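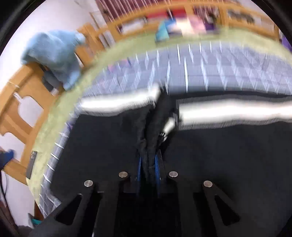

Long Draw

The call from Robichaud's was logged as foam, taps nine through twelve, intermittent. The dispatcher had added "game tonight" and underlined it. Every bar in Flesstead had a game tonight.

I parked by the loading door and carried in the regulator case, the thermometer, the beer pump and the short ladder. Robichaud's is a long-draw house. The keg cooler is in the basement under the kitchen and the beer travels 70 feet in an insulated trunk line to reach the bar, up through the floor, over the restroom ceiling and down behind the back wall. Two glycol lines run inside the bundle with it and keep it cold. There are 16 taps. The room holds 300 people, and the fire certificate by the door says so in larger type than the menu.

The manager was a man named Jaxon Fortin. He was on his knees behind the bar with a bucket, and the bucket was full of foam.

"It pours fine and then it doesn't," he said.

I asked when it had last poured fine.

"While you were parking."

I pulled a pint from nine into a rinsed glass. The first third was foam, then clear beer, then it spat. I put the thermometer in it and wrote down the reading, which was four degrees higher than I wanted. I did ten, eleven and twelve the same way. Eleven was the worst. Eleven was Skonik, a lager, and the chalkboard over the register offered it for $3 until the end of the second half.

"I've sold that special on the radio," Jaxon said. "I've got ten kegs of it downstairs."

I told him I would start at the cooler.

The method is the same everywhere. Check the temperature of the keg, then the pressure on the keg, then the line, then the faucet. Most technicians who lose an afternoon have started at the faucet, as the faucet is where the customer is pointing. My father taught me the order. He had the route before me and serviced Robichaud's when it had two taps and a pickle jar, and he wrote the date of each visit in pencil on the inside of the cooler door. His dates stop partway down. Mine begin under them. I use a pencil too.

The cooler was at 38. I measured in a cup of water that had been left on the shelf overnight for the purpose, which meant somebody had read the card I taped up last time. The gas blend was right. The secondary regulators held steady when I opened and closed the valves. I put my ear to each coupler and heard nothing. I wrote all this down.

The chiller was a Namari, floor standing, older than the manager. It sat in the corner next to the mop sink and it was running. The bath was cold. I checked the glycol strength with the refractometer and it was fine. I checked the pump pressure and it was low, though still inside the range on the plate. I wrote down "low, in range" and looked at it for a while.

Jaxon came down the stairs with his sleeves wet.

"Is it the machine?"

"The machine is making cold."

"So it's not the machine."

"It's making cold down here," I said. "You're selling beer up there."

He sat on a keg. Overhead the first delivery of ice was going into the bins, a long sound like a gravel truck. He said that the owner's son wanted to take out the draft system and put in cans. Cans didn't need a trunk line. Cans didn't need me, he added, and then looked sorry about it.

I said that was correct.

"He has a spreadsheet. Foam down the drain, by week. He wants to see what tonight looks like."

"What does it look like now?"

"Like a bucket."

I felt the glycol return where it came out of the bundle. It should have been a little warmer than the supply. It was a good deal warmer. The cold was going up and something was taking it before it came back. I asked whether anything had changed upstairs. New lights, new equipment, any work in the ceiling.

"No," Jaxon said. Then he said, "The heater."

In January the restrooms at Robichaud's are cold enough that people complain online. The owner's son had read the complaints and had put in a heater, ceiling mounted, with a sensor. It came on when somebody walked in and went off after they left. He had done it himself on a slow night. It had worked very well. There had been no complaints since.

I took the ladder to the men's room and moved a ceiling tile. The trunk line crossed above the heater with the width of a hand between them. Whoever had fitted the heater had needed room for the bracket and had cut away a section of the insulation jacket to get it, and had folded the cut ends back neatly and secured them with cable ties. Four beer lines lay along the underside. I did not need to trace them, but I traced them. Nine, ten, eleven, twelve.

It explained the intermittence. The beer foamed when people used the restroom. The busier the bar, the more beer, the more visits, the longer the heater ran. At an empty bar in the afternoon the fault would nearly disappear. During a game it would be at its worst shortly after halftime, once the line at the door had gone down and the beer that had been sitting over the heater reached the faucets.

I came down and explained this to Jaxon. I drew it on the back of the work order. He studied the drawing.

"So every time somebody goes," he said.

"Yes."

"It's a loop."

"It's a load on the system," I said.

He asked if I could move the trunk. I said that was two days and a carpenter. He asked if I could turn off the heater. I said I was not an electrician but that there was a switch on the side of it, and that he was the manager. He went up the ladder himself. He stood with his head in the ceiling for some time.

I cleaned up the cut ends, sleeved the gap in closed-cell foam, sealed the seams with vapor tape and wrapped it twice. Then I turned the glycol pump to bypass and back to clear whatever was holding the pressure down, and the gauge came up two pounds. I noted it. I left the cause blank.

We waited for the line to come down to temperature. You can't hurry a trunk line. Jaxon polished glasses that were already clean. A woman came in early in a jersey, used the restroom, came back out and said it was freezing in there. He told her he was sorry to hear that.

"My father would have found it faster," I said, for something to say. I don't usually talk on a job.

"Did he work on this one?"

"He ran it. He bent the glycol lines over that ceiling himself. There was no heater then."

"Then how would he have found it faster?"

I considered the question. He would have gone through the same steps. Keg, pressure, line. He would have stood in front of the Namari with one hand on the return, as I had. Near the end he couldn't feel temperature in his fingers, and he would hold the pipe anyway and ask me what it was, and I would tell him, and he would nod as if confirming it.

"I suppose he wouldn't," I said.

I poured from eleven. It came out clear, an inch of head, no spit. I took the temperature and wrote it down. I poured nine, ten and twelve. I poured eleven again and set it on the bar, and Jaxon looked at it from the side with his eyes level with the rim.

"What do I tell the son?"

"The work order has it all. Insulation damaged at heater bracket. Repaired. Heater to be relocated before further use."

"It doesn't say who damaged it."

"There isn't a box for that."

He signed. The room had started to fill and two of the televisions were on without sound. I went down to the cooler for the regulator case. Before I shut the door I found the pencil on its string and wrote the date under the last one. There was space left for several more.

When I came back through, Jaxon was pulling three glasses of Skonik at once and the bucket was upside down on the floor with a case of limes on it. I folded the ladder and went out by the loading door. The next call was ice machine, not making ice.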